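Orkden Trarnum 2 Belt: Review After a Season of Wear

Reviewed by Houda Zaki
March 2021

The Trarnum 2 is a reversible dress belt, black on one face and dark brown on the other, with a buckle that swivels on a post. Orkden sells it in one width and cuts the strap to fit at home. I bought mine at full price in December and have worn it most working days. The first Trarnum, which I reviewed when it came out, had a weak buckle post and edge paint that flaked at the third hole.

The strap is two layers of split leather bonded to a thin fiber core. Stitching is a single row on each side, straight along the full length, with a backstitch at the tip. The core limits stretch well. My strap has gained 2 mm between the buckle and the hole I use, and the hole itself is still round. The old model went oval in a month.

Edge finish is better but still uneven. The paint is thick near the tip and thin at the buckle end, where you make the cut. Orkden includes no paint for the cut edge. It hides under the clamp, so this is a minor fault.
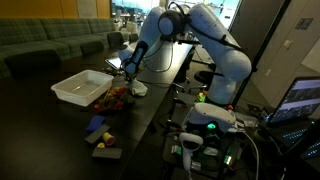 White cloth on the worktable.

The clamp is the main change. It has a toothed plate and a set screw in place of the old spring flap. Fitting took one try: mark the strap, cut square, slide the end in until it stops, tighten the screw. The screwdriver in the box is soft and rounded off at the tip, and I finished with my own. The clamp has not slipped.

The swivel is stiff out of the box and looser now. To turn the belt over, pull the buckle away from the strap, rotate it half a turn and let it seat. There is slight play when it is seated - enough to hear if you tap it, though I don't notice it when the belt is on.

Plating is a satin nickel color. It shows fine scratches on the lower edge, where the buckle meets the desk. The brown face has darkened at the bend. The black face has not changed. A dry cloth takes dust off either side, and the care card warns against wax on the brown.

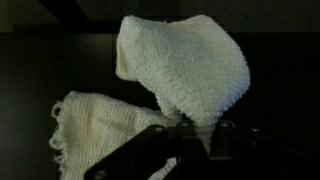 Looped pile on a terry towel.

For comparison I also wore the Montes reversible, which costs a little more. Its leather is thicker and the edge is folded, so there is no paint to flake. Its buckle is heavier and pulls the front of light trousers down. Brahim Lamrani, who repairs my bags, looked at both and preferred the Montes strap and the Orkden buckle. I agree with him on the strap.

The Nendska slide belt is another option if you do not need holes. It adjusts in smaller steps but comes in black only.

Pros: secure clamp, little stretch, even stitching.
Cons: poor screwdriver, uneven edge paint, plating scratches early.

Owners of the first Trarnum can't fit the new buckle to the old strap. The clamp is deeper and the old strap is too thick for it.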